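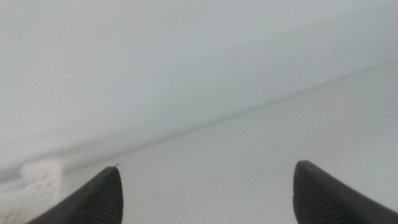

Blog > Software > Perception

I spent most of December on one bug in our grasp planner. The bug was in how we handled depth on white surfaces, and the fix is small, so I'm writing it down before I forget the details.

Our stack at Hultitz has three parts. Simora does detection, Rind builds the local height map, and Bellov plans the approach. Rind used to drop any pixel with low stereo confidence. On a white table against a white wall, that leaves large holes. Bellov read the holes as unknown space and refused to plan through them. Junaid Durrani had raised the limit on unknown cells from 2000 to 3000 last spring, and that hid the problem for a while.
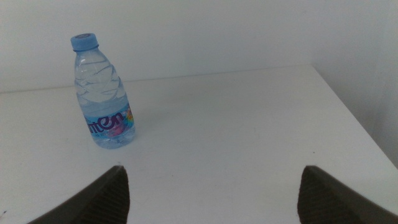

Clear plastic made it worse. Depth comes back from the label and the cap, and much less from the part between them. Rind would give us two small objects, one floating above the other, and Bellov would sometimes aim for the upper one.

The change was to fit the table plane once at startup from the fixed camera and pass it to Rind as a prior. Holes inside the table outline now take the plane height unless Simora has a mask over them. Masked areas get one column from the plane up to the highest good return – crude, but fine for bottles and cans.

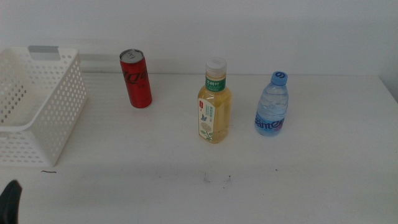 Oluwatosin Dauda

On my replay set, unknown cells at plan time went from a median of 2280 to 1425. The rest are mostly near the wall, past the table edge, and I left those alone. I put the limit back to 2000.

The perforated basket is still a problem. The small holes in its sides make the height map noisy, so I want to try a fixed model for it next.

Comments

Samina Ghumman: Do you refit the plane if the fixed camera gets bumped?

Oluwatosin Dauda: No, only at startup. A check is on my list.

Irfan Ansari: We had the same floating cap bug. Ended up using the mask alone and ignoring depth for anything clear.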